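Search this site
Enter keywords
Go

Reading time: 6 minutes

Letters from the Otthorpe Reading Circle

How I learned to write a condolence letter in my second language

by Elvia Tovar

In January the mother of my neighbor died, and I needed to write to him. I have lived in this country for many years and I write English every day. I write to the bank, to the school, to my landlord. But I sat at the kitchen table with a white card and I could not find a first line. Everything that I knew how to say was in Spanish, and when I changed it to English it sounded like something from a very old church.

I brought this problem to our circle, and it became our subject for three meetings. Guadalupe Escobedo asked me to put the results in the newsletter, so that members who were absent can have them too. I am not an expert. Please read this as notes from one student to other students.

The first thing we talked about was the formula. In my family the formula is not a bad thing. When my grandfather died, my aunt received maybe a whole drawer of letters, and almost all of them said the same sentence: "I accompany you in your feeling." It is what you say. It would be strange to receive a letter without it. The person who writes does not try to be original, and the person who reads is not looking for it. The sentence works like a hand on the shoulder.

In English there are formulas also. "I am sorry for your loss." "You are in my thoughts." "With deepest sympathy." For a long time I believed these were cold, and I wanted to avoid them. Wilson Escobar, who grew up here and speaks only English, was surprised by this. He told us that when his father died he was glad to see "I'm sorry for your loss" on a card, even from people he did not know well. He said the only cards that bothered him were the ones where the writer explained death to him.

So my first note is this: use the formula, and do not be ashamed of it. You can put it at the beginning or at the end. Then add one or two sentences of your own.

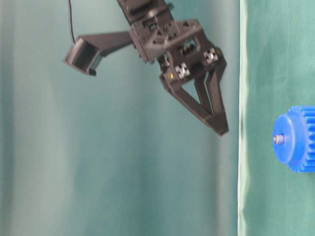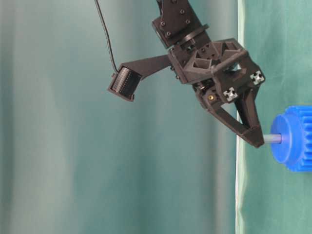
The own sentences are more difficult. Leopoldo Serrano brought us a letter his wife received from a woman who used to work with her sister. The letter was very short. It said that the sister always kept an extra umbrella in the office, a green one, and lent it to everybody, and that once the writer kept it for a whole winter and the sister never asked for it back. After this came one line of sympathy and the name. Leopoldo's wife has read this letter many times. She did not know about the umbrella before.

We discussed for a long time why this letter is good. My opinion is that it gives something. The family already has the big facts of the life, the dates and the jobs and the children. What they do not have is the small pieces which other people are keeping. If you have one of these pieces, even a very little one, put it in the letter. You do not need to say what it means. "She was so generous" is weaker than the umbrella.

But what if you never met the person who died? This was my case. I had only seen my neighbor's mother through the window of his car. Guadalupe suggested that I write about him instead. I knew that he drove to see her every weekend, also when it was snowing, because I heard him cleaning the windshield very early. So I wrote that. I was afraid it would sound as if I was spying on him! Wilson checked it and said that it sounded friendly, and that I should only take out the part with the exact hour.

Now some smaller notes about language, which I collected from all the meetings.

"Passed away" and "died" are both correct. I was taught that "died" is rude. Half of our table thinks it is fine and the other half would never write it in a card. I decided to follow the word that the family uses. My neighbor said "when Mom passed," so I wrote "passed."

"Condolences" is almost always plural. You can say "my condolences" but please do not write "my condolence." I have made this mistake in a card from my whole department, and it cannot be corrected now.

Be careful with "at least." Melquiades Palacios made us laugh with this, although it is a serious matter. He had prepared a practice letter for homework, and it contained "at least" two times: at least she did not suffer, at least you have your brothers. He said that in his own language it sounds soft. In English it sounds like you are making an account of what is left over. He crossed out both and the letter was better and also shorter.

"Let me know if you need anything" is polite, but almost no one answers it. If you can offer a real thing, name it. "I can take the dog in the mornings" is an offer. A person can say yes to that without having to think.

Do not worry if you are late. I used to believe that after 2 weeks it is better to send nothing. Several people in the circle told me that the late letters were important for them, when the flowers are finished and the telephone has stopped. You can begin with "I have been thinking about you" and you do not have to apologize for the delay with a long story.

Write by hand if your hand can be read. Mine can, if I go slowly. Leopoldo types his and signs with a pen, and I think this is also respectful. We did not agree about email. I would send an email to a colleague in another city, but for someone on my street I would walk with the card.

And length: my card had 67 words in the end. I know this from the draft, where I was practicing, and I was checking if it would fit on one side. It fit. I put it in his mailbox in the evening and went home quickly, like a child who rings a bell.

He has not said anything about it, and I think that is normal. One does not have to answer these letters. Last week he waved to me from the driveway with his whole arm, and I waved back with the trash bag in my hand.

For the next meeting please bring a thank-you letter, received or written, in any language. If it is not in English, try to bring a translation of one paragraph and tell us which sentence refused to be translated.

Recent items

How to read your own writing out loud
Guadalupe Escobedo: My first library card, 2000
When is a comma a breath?
Melquiades Palacios on learning verbs from the radio
Books to exchange: the January list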